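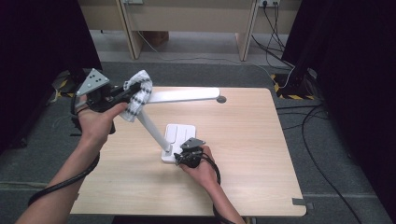 빛은 아주아주 작은 알갱이로 이루어져 있어요. 이 알갱이의 이름은 '광자'랍니다. 너무 작아서 한 알씩 집어 볼 수는 없지만, 우리가 책을 읽고 친구 얼굴을 알아보는 것도 모두 광자가 눈에 들어온 덕분이에요. 나뭇결무늬 책상 위에 놓인 하얀 스탠드 같은 것을 떠올려 볼까요? 길고 납작한 등에 불을 켜면 셀 수 없이 많은 광자가 한꺼번에 쏟아져 나와 책상에 부딪히고, 그중 일부가 튕겨서 우리 눈까지 날아온답니다.

그런데 광자에게는 참 이상한 버릇이 있어요. 알갱이처럼 톡톡 도착하면서도, 날아갈 때는 물결처럼 퍼지거든요. 연못에 돌을 두 개 퐁당 던져 본 적 있나요? 동그란 물결 두 개가 만나면 어떤 곳은 더 높아지고 어떤 곳은 잔잔해지지요. 빛도 좁은 틈 두 개를 지나가면 꼭 그렇게 밝은 줄과 어두운 줄을 만들어요.

프리넘이라는 마을의 과학 교실에서 린지 그림쇼 선생님이 아이들과 이 실험을 해 보았어요. 이번에는 빛을 아주아주 약하게 줄여서 광자를 한 번에 한 알씩만 보냈답니다. 광자가 60알 도착했을 때 화면에는 점이 여기저기 흩어져 있을 뿐이었어요. 121알이 되어도 아이들은 고개를 갸웃갸웃했지요. 하지만 꾹 참고 1035알까지 기다리자, 세상에, 점들이 모여 줄무늬가 나타났어요!

한 알씩 따로 보냈는데 어떻게 줄무늬가 생겼을까요? 과학자들은 광자 한 알도 물결처럼 두 틈을 함께 지난다고 설명해요. 알쏭달쏭하지요? 어른 과학자들도 이 이야기를 두고 오래오래 토론했고, 지금도 그 뜻을 함께 고민하고 있답니다.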